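3.2 Holding conditions and survival of released crayfish

Animals bought or collected from food retailers and then released, or kept as companions, make up a small part of the live trade, and they are rarely followed after the sale. We traced them through three kinds of record: the sales books of two live-seafood counters in Molcombe, the intake forms of the Pirnholm Aquatic Rescue, and a telephone survey of people who had bought a live crustacean and not eaten it. The sales books cover 3,487 animals. Of these, 819 were signal crayfish and the rest were edible crab, brown shrimp sold by the tub (each tub entered as one animal) and a few lobsters. Only the crayfish are treated in this section. The crabs and lobsters are covered in Section 3.4.

The sales books record the date of arrival at the counter, the date of sale and the weight class. They don't record sex or molt stage. Counter staff in Molcombe remove dead animals each morning before opening, and before May they did not write these down. For that reason we can't give a death rate for the counters themselves in the early part of the study, and the figures used here start with animals that left the shop alive.

Buyers who kept an animal were asked what they had housed it in, what they fed it, how often they changed the water and how long it lived. Most had no plan at the time of purchase. The most common first container was a plastic storage box filled with tap water, and many buyers said they had treated the water only after reading about chlorine a day or two later. Several had put the animal in a bathtub. Those who already owned a freshwater tank usually moved the crayfish into it within a few hours, and a number of them then lost plants or small fish.

Feeding varied widely. Frozen peas, carrot, sinking pellets and cooked fish were all named. We found no clear link between diet and length of life in the first month, but the answers were too loose to test this well. "A bit of whatever we had" was coded as mixed. Water change was easier to code and showed a clearer pattern: crayfish whose water was changed in part at least twice a week lived longer than those whose water was changed all at once when it began to smell. The difference held when containers under 20 liters were left out.

The intake forms from Pirnholm add a second group, made up of animals handed over by buyers who could no longer keep them. The rescue took in 662 crustaceans during the study, most of them crayfish. Each one was weighed, checked for missing limbs and shell damage, and kept alone for two weeks before being placed with others. Claw loss was the most common injury on arrival. Staff put this down to fights in shared bags and boxes, and the forms support them, as single animals arrived with both claws far more often than those brought in pairs or groups.

Water temperature and dissolved oxygen in the rescue's quarantine tanks were logged every ten minutes. Readings were sent to one desktop computer in the office, and daily means were drawn from the log by a short script. Gaps in the log of less than an hour were filled by straight-line interpolation. Longer gaps were left blank, and animals in the tanks affected were dropped from the temperature analysis for those days. 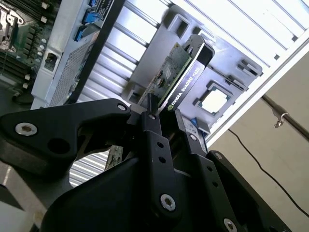
Figure 2. Low-profile graphics card held in the jaws of a black robotic gripper.

Mean temperature in quarantine was kept between 14 and 17 degrees Celsius. Crayfish that came from heated home tanks were brought down over two days. In the first weeks of the study this was done in a single afternoon, and we excluded those early cases from the comparison between heated and unheated homes. Once they were excluded, the type of home tank made little difference to survival in quarantine. Body weight on arrival mattered more. Animals in the lowest weight class were the most likely to die, and most of those deaths fell in the first five days or during the first molt.

Release is the outcome of most concern from an ecological point of view. The signal crayfish is not native to the Molcombe catchment, and putting one into open water there is against the law. In the telephone survey we spoke with 200 buyers. They were told that answers would not be linked to names, and they were asked about release only at the end of the call, after the questions on care. Some said they had released an animal into a stream or pond, and nearly all of these believed they were returning it to where it belonged. Few could name the species they had bought. The label at both counters read "live crayfish" and gave only a price and a country of origin.

We expect that release was under-reported. Calls were made by one interviewer (Nahuel Daza), which kept the wording steady but means that any effect of the interviewer can't be separated out. A follow-up by letter, using the item list of Tullia and Esfahani with the two questions on lobster removed, drew too few replies to be used as a check. Buyers who had moved or changed their number were not replaced.

Animals placed in new homes by the rescue were checked at three months, either by visit or by photograph sent by the keeper. Where a keeper did not respond to two requests, the animal was recorded as lost to follow-up and its last known day alive was used in the survival estimates. Results by weight class and by length of stay at the counter are given in Table 4.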